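Open Day at the Avstead Tide Station
Posted 29 Mar 2018

The letter said doors opened at ten, and at ten the door was open, with a brick holding it. Avstead has been measuring the height of the sea for 118 years and it has never seen the need for a better doorstop.

I went because I have spent too many evenings arguing about sea level with people I will never meet, using graphs drawn by other people I will never meet. Most of those graphs start with tide gauges. It seemed only fair to go and look at one. I drove three hours, paid for parking at a lot that claimed to be free to visitors, and was handed a name sticker that fell off in the parking lot.

The station is two buildings. The old one sits at the end of the pier and holds the gauge. The new one, across the road, holds the offices, the core store, the workshop and the coffee. The tour began in the new one, I assume on account of the coffee.
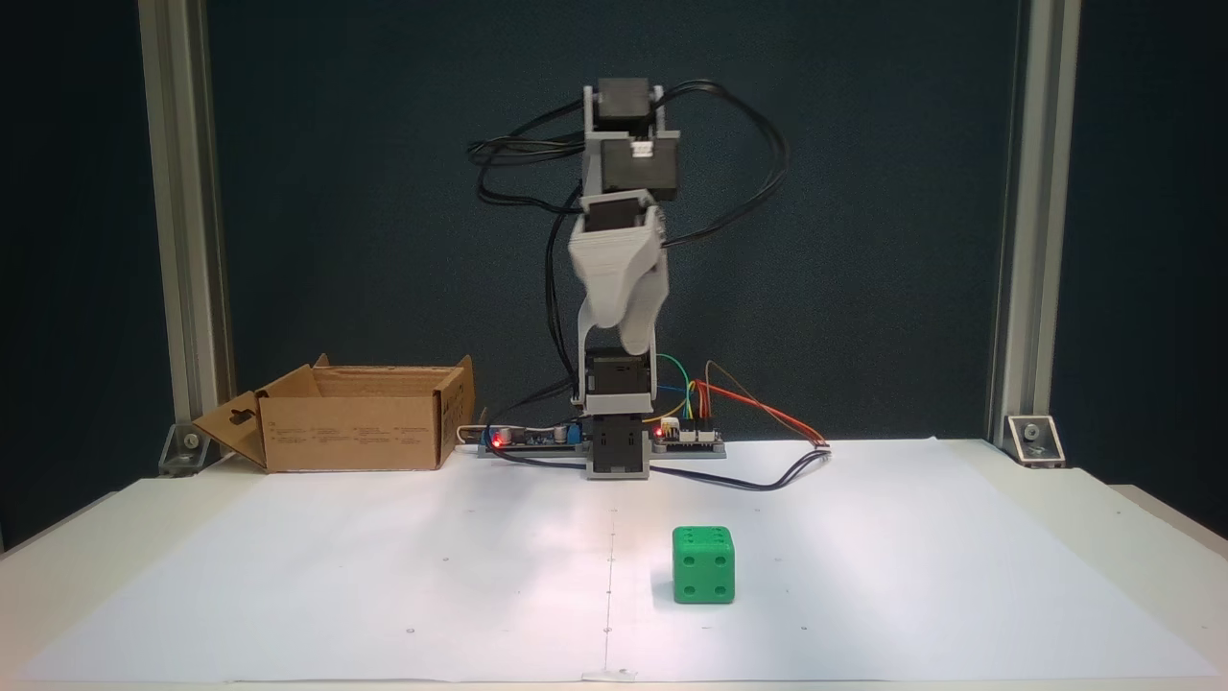

Photo: Avstead Tide Station, open day

Our guide was Joanne Treloar, who has run the records side of the place for long enough to talk about her predecessors' handwriting the way other people talk about in-laws. She started with the question she gets most often, namely how you can possibly measure a change of a few millimeters a year in something that goes up and down by several feet twice a day and slops about in between.

You do it by being very boring for a very long time. The gauge is a float in a vertical pipe. The pipe has a small hole near the bottom, so the water inside rises and falls with the tide but mostly ignores waves, ferries and boys throwing rocks. Someone or something writes down the level. Do that every hour, average the hours into months and the months into years, and the slop cancels out. What is left is a line with a wobble in it.

The Avstead line goes up. Over the whole record it goes up by 300 millimeters, or just under a foot. Treloar put it on the screen and let us look at it. A man in a fishing vest said he'd been coming to the pier since he was a kid and it looked the same to him. She said it probably would, given that the pier had been rebuilt twice, higher each time.

Then came the part I had driven three hours for. A tide gauge is bolted to land, and land moves. If the pier sinks, the gauge reports a rising sea, and it will go on reporting one with a perfectly straight face. At Avstead the ground is going down. The harbor was built on mud, the mud is still settling, and the town pumped water out from under itself for decades. How much of the 300 is sea and how much is town? Treloar's answer is that a bit more than half is sea, and she has a survey mark to back it up.

The mark is number 1173. It's a brass stud set in bedrock behind a hedge up the hill, and we were all walked up to see it in a stiff wind. I can report that it is a brass stud. The level of the pier is checked against it every September, and the pier loses. There is also a satellite receiver next to it now, supplied by Dosent, which does the same job all day without needing a sandwich. The two methods agree well enough that the staff have stopped having meetings on the subject.

I have read a great deal online, from both ends of the argument, that treats tide gauges as if each one were either the voice of the planet or a fraud. Standing over a stud in a hedge, it's hard to keep up either view. It's one gauge in one muddy town. You need a lot of them, in places that are rising and places that are sinking, and you need somebody willing to walk up the hill.

The pier building is the size of a garden shed and smells of diesel and rope. The old clockwork recorder is still in there, a brass drum with a pen, and it's still wound, for reasons of sentiment that were defended with some heat. The paper charts from it run to a wall of cabinets back at the offices. There are gaps. One winter a storm took the pen arm. Another gap lasts eleven weeks and is explained in the log by the single word "dispute." I asked. They don't know either.

One of the early observers turned out to have rounded everything to the nearest half inch for years. This was caught by a student who noticed that the sea at Avstead had apparently developed a preference. Those years now carry a note and wider error bars, and the man's portrait has been moved to the hallway by the restrooms.

Lunch was soup. It was advertised as chowder.

After lunch we were split up, and my half got the core store first. The cores come from the Greenwood marsh, two miles up the estuary, and they are long tubes of mud cut lengthwise and wrapped in plastic. Salt marsh grows at a very particular height relative to high tide, so if you find old marsh deep down and can date it, you know where the tide used to reach. The deepest piece on show was 4000 years old and looked like something you'd scrape off a boot. We were allowed to smell it. I wouldn't make a special trip.

The mud says the water here rose slowly for most of that time and has been rising faster in the most recent stretch, which is the very top of the tube. The fishing vest wanted to know whether that top part wasn't simply looser and less squashed than the rest. It was a good question, and it got a good answer involving a weighing scale and a correction table. He wrote it down. I had him wrong all morning.

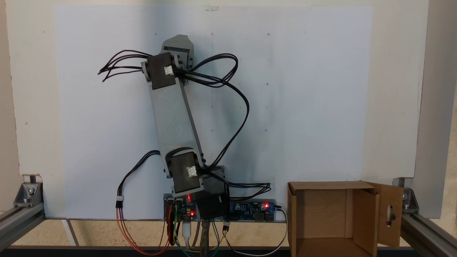
Does melting sea ice raise the level at Avstead?
Hardly at all. Floating ice already displaces close to its own weight in water, so it makes very little difference when it melts. Ice sitting on land is what counts, along with seawater expanding as it warms.

That came up again in the afternoon talk, which was on the Grosta glacier. The speaker had old and new photographs taken from the same rock, and the ice in the new ones has backed up the valley and out of sight. She was careful to say that Grosta alone, if you melted every last bit of it, wouldn't move the Avstead gauge by anything you could read. She was also careful to say that it started shrinking early and then sped up, and that lumping the two periods together is a favorite trick of people selling something. She didn't say which people. Half the room looked at the other half.

My complaints are few. The slides had been made for a bigger screen. The gift table sold a tide calendar for the year already in progress, at full price. And the session on storm flooding, which is what anyone with a house down there really needs, was put last, when a good part of the audience had gone to move their cars.

It's a pity, as it was the best of the lot. A few inches on the average doesn't sound like much, and on a calm day it isn't. But the curb on Harbor Street is a fixed height, and the log shows water over it far more often now than in the early books. The curb doesn't care whether the sea came up or the street went down. Neither does the hardware store, which has put its paint on the higher shelves.

If you want to go, write to the station and ask for the fall list. Bring a jacket for the hill and change for the parking machine, which doesn't take cards and has its own ideas about quarters.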